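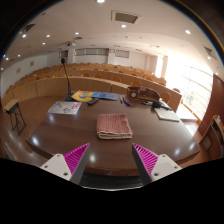
Members of the regional association of funeral homes attended the open day held by the Lovine Center for Funeral Service Training in Erraji. The morning was given to teaching and the afternoon to a tour of Gisumwood Cemetery and its crematory. The opening talk dealt with families who wish to help wash and dress a relative before the viewing. With a folded pink towel on the polished table before the audience, the instructor spoke first of ordinary household linen, and of how much easier relatives find it to take part when the things they handle are familiar. Members were advised to ask about this wish at the first meeting with the family and to record the answer in the arrangement file.

The Center trains students for the state license and also offers short courses to staff already at work. There are 11 short courses in the present catalog. Those of most interest to members were the course on pre-need contracts and the course on preparing death notices for newspapers and web pages. The notice course has been rewritten. Students now draft from a recorded family interview, and the draft is read back to the family by telephone before it is released. The Center reported that the most common corrections concern the spelling of married names, the order of surviving relatives, and the town in which a grandchild lives. A printed checklist was handed out, and a copy is kept at the association office.

The second talk was given by Brindaner Memorial Homes, which places trainees from the Center at its four locations. Brindaner explained how it divides the work of an arrangement between a licensed director and a trainee. The director meets the family, signs the price list and confirms the method of disposition. The trainee may collect the facts for the death certificate, contact the clergy and order flowers, but may not quote a price. Members asked how overnight calls are handled under this plan. Brindaner replied that a trainee goes out with a licensed employee on every removal from a private home and does not go alone in the first year.
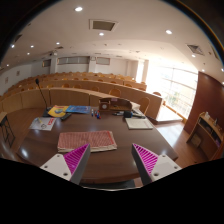 The front of the lecture hall at the Lovine Center.

Lunch was served in the student common room. Materials on display included sample registers, prayer cards, temporary grave markers and a range of urns. Several members remarked on the temporary markers, which carry the name in larger letters than those now used in most of our cemeteries.

At Gisumwood the group was received at the chapel and shown the office, the record room and the crematory. The cemetery conducted 979 cremations and 223 burials in its last reporting year. Burial records before the present card system are held in bound ledgers, and the staff are entering them into a database one section at a time. Requests from family researchers are answered by mail, and the waiting time is posted at the office window. In the crematory, each case is received with a numbered metal disk that stays with the remains throughout. The operator demonstrated the log, which requires two signatures at receipt and two at release. Visitors then walked the new section for cremation burials, where flat markers are set in level rows and fresh flowers are allowed the year round.

The group returned to the Center for a closing discussion on attendance at services, remote viewing, and the return of full-size gatherings.

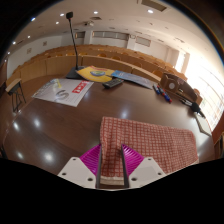

One member in attendance asked that the association press for a common form for death notices, saying that her office now fills out a different one for each newspaper and that families are troubled by giving the same facts over and over. She added that remote viewing should be listed on the form along with visiting hours, as relatives who live far away often call on the morning of the service to ask for the link. The Center offered to share its interview sheet as a starting point. Brindaner stated that it would supply the forms it now receives from newspapers in its area.

The matter of the common form has been placed on the agenda for the July meeting. Members who wish to enroll staff in the short courses should apply to the Center directly. The association thanks the Lovine Center, Brindaner Memorial Homes and Gisumwood Cemetery for their courtesy.

Report filed 31 May 2021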